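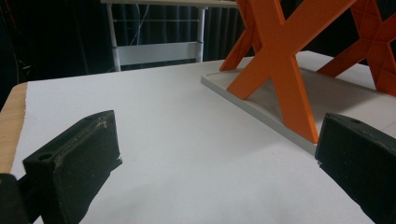 Hallo und willkommen im Datensatz **Plesitz**! Ich schreibe diese README so, wie ich sie selbst gern gehabt hätte, als ich anfing, mit fremden Greiferdaten zu arbeiten – also mit etwas Geplauder, aber hoffentlich mit allem drin, was ihr braucht.

Stand: 5. November 2020

## Worum geht's?

Mich treibt seit März eine ziemlich schlichte Frage um: Können Maschinen uns inzwischen die lästigen kleinen Handgriffe abnehmen? Ich meine gar nicht Saltos oder Fabrikstraßen mit Schutzzaun, sondern Dinge wie ein Gestell auf eine Platte setzen, es gerade rücken, wieder wegnehmen, den Tisch frei machen. Sachen, die man nebenbei erledigt, während man telefoniert.

Meine Antwort nach diesem Datensatz lautet: ein bisschen. Manches klappt verblüffend gut (ich habe wirklich gejubelt!), und dann scheitert das System an einer Strebe, die schräg statt senkrecht steht.

## Was ist drin?

- 251 Episoden, alle mit einem handgeführten Greifer aufgenommen
- 2 Aufgabenfamilien: `aufstellen` und `abraeumen`
- 9 Episoden davon als `unklar` markiert, dazu unten mehr
- kurze Textnotizen auf Deutsch, eine pro Episode

Die Ordner sind nach Aufgabe sortiert:

```
plesitz/
 aufstellen/
 abraeumen/
 unklar/
 notizen/
 LIESMICH.md
```

Die Notizen sind unterschiedlich lang. An guten Tagen habe ich drei Sätze geschrieben, an schlechten steht da nur »nochmal«. Sorry dafür, ich räume das irgendwann auf.

## Warum ausgerechnet X-Beine?

Gekreuzte Streben sind gemein! Ein Würfel hat brave parallele Seiten, da fährt man mit zwei Fingern ran, drückt zu und fertig. Bei einem X muss man sich entscheiden: oben an der Kreuzung greifen, wo es breit wird, oder weiter unten an einem einzelnen Bein, wo sich das Ganze beim Anheben gern wegdreht. Ein Mensch probiert kurz und merkt es in der Hand. Ein Modell, das nur Bilder bekommt, muss diese Entscheidung aus den Kanten ablesen, und die liegen je nach Blickwinkel auch noch voreinander.

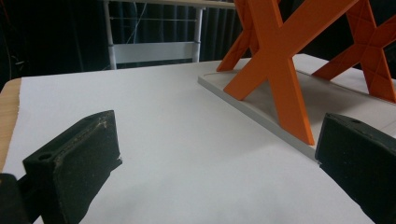 Anneliese Sperling hat mir nach der ersten Fassung geschrieben, dass sie meine Begeisterung für zu groß hält: Ein Gestell auf einer Platte sei noch lange kein Haushalt, und solange mir beim Tisch keiner ein nasses Geschirrtuch und einen klebrigen Löffel danebenlege, solle ich das Wort »Hausarbeit« bitte aus dem Titel streichen. Ich hab's gestrichen. Recht hat sie trotzdem nur halb, finde ich, denn das Greifen an schrägen Teilen kommt bei jedem Wäscheständer und jedem Klapphocker wieder vor.

## Was bisher klappt (und was nicht)

Trainiert habe ich mit **Norasier**, unserem kleinen Lernskript, jeweils 100 Durchläufe pro Aufgabe auf dem Arm in der Werkstatt. Mein Eindruck, ganz ohne Tabelle:

- **Anfahren:** läuft gut, auch wenn das Gestell verdreht steht.
- **Zugreifen an der Kreuzung:** meistens ordentlich.
- **Zugreifen am einzelnen Bein:** wacklig, oft kippt das Teil weg.
- **Absetzen auf der Platte:** kommt darauf an, ob ein Fuß am Rand hängen bleibt. Dann schiebt der Arm stur weiter, was jeder Dreijährige besser löst.

Als Vergleich habe ich auch **Uvell** ausprobiert. Beim Anfahren war es flotter, beim Absetzen hatte es dieselben Sorgen. Ein richtiger Benchmark ist das alles nicht, dafür habe ich zu oft zwischendurch an Parametern gedreht.

## Bekannte Macken

- Der Hintergrund ist dunkel, die Tischfläche weiß. Wer ein Modell in einer bunten Küche laufen lassen will, sollte unbedingt eigene Aufnahmen dazumischen.
- Orange auf Weiß ist ein leichter Fall. Mit hellen Teilen auf hellem Grund sah es bei mir viel trauriger aus, die sind hier nicht enthalten.
- Die Episoden unter `unklar` sind die, bei denen ich mich selbst nicht entscheiden konnte, ob das noch als »aufgestellt« durchgeht. Bitte nicht blind mittrainieren.
- Alles stammt von einer einzigen Person, nämlich mir, und ich greife gern von links an. Das merkt man den Modellen an!

## Nutzung

Nehmt die Daten gern für Forschung und Unterricht. Wenn ihr sie weitergebt, lasst bitte diese Datei dabei. Die Umrechnung ins Format von **Lévesque** liegt als Skript bei, ist aber nur auf meinem eigenen Rechner getestet. Fehler meldet ihr am besten als Issue, mit Episodennummer und einem Satz dazu, was ihr erwartet hättet.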